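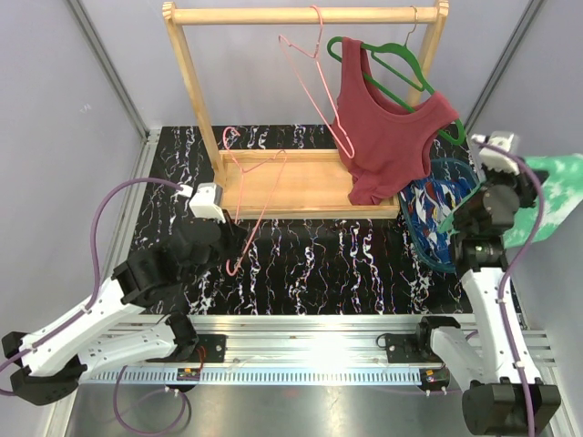
The Acceptance Test

Clause 3 of the contract between Brilton and Drotach said that the hanging cell would be accepted when an evaluator had watched it and signed. It did not say how long he had to watch. Américo Henriques arrived in December 2019 with a folding chair and a clipboard, and was given a desk beside the cell.

The product was called Skesis. Drotach sold it as a kit: two arms on a rail, cameras on the grippers, walls, a rack, and a license renewed every April. Brilton ran a laundry service for rental clothing and wanted the arms to put garments on hangers. Leclerc, from Drotach, had brought the manual, which was longer than the contract.

"What counts as a fault?" Henriques asked.

"A garment on the floor. A hanger on the floor. A stop longer than the limit in the appendix."

"And hesitation?"

Leclerc looked it up. Hesitation was not defined.

Henriques wrote the word at the top of a clean sheet and drew a line under it. He had evaluated packing machines for most of his career, and packing machines did not hesitate. They jammed or they ran. The left arm of the Skesis would carry a hanger toward a piece of clothing, slow down, and hold. Then it would go on. The log recorded these intervals as planning. The resolution was 2000 entries per file, after which a new file began, and he read each one at his desk while Leclerc ate lunch.

He compared the files in pairs. The red tank top produced short intervals. The blue garment, with its print, produced long ones, and they got longer whenever the fabric folded over itself. 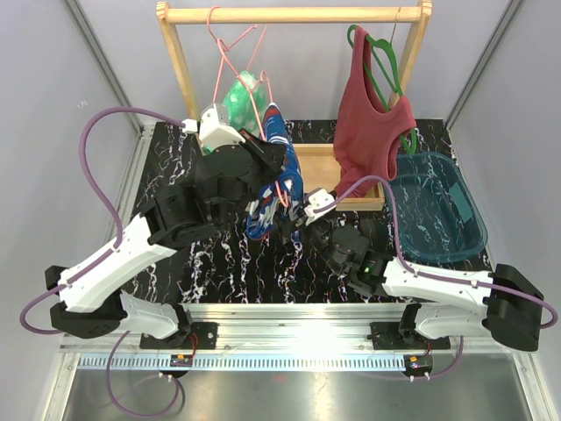 "It's the pattern," Leclerc said. "The cameras have trouble finding the edge."

"My wife used to do that with the fitted sheets," Henriques said. "Stand there holding it."

Leclerc asked whether that should go in the report.

"No."

He turned to the signature page. There were 2 boxes, accept and reject, and a space for remarks. He checked the first box. Under remarks he wrote that intervals of hesitation had been observed on printed fabric, that they were within the limit in the appendix, and that he recommended no correction. Leclerc read it through and asked him to change hesitation to planning, for consistency with the manual.

Henriques initialed the page as it stood and handed back the pen.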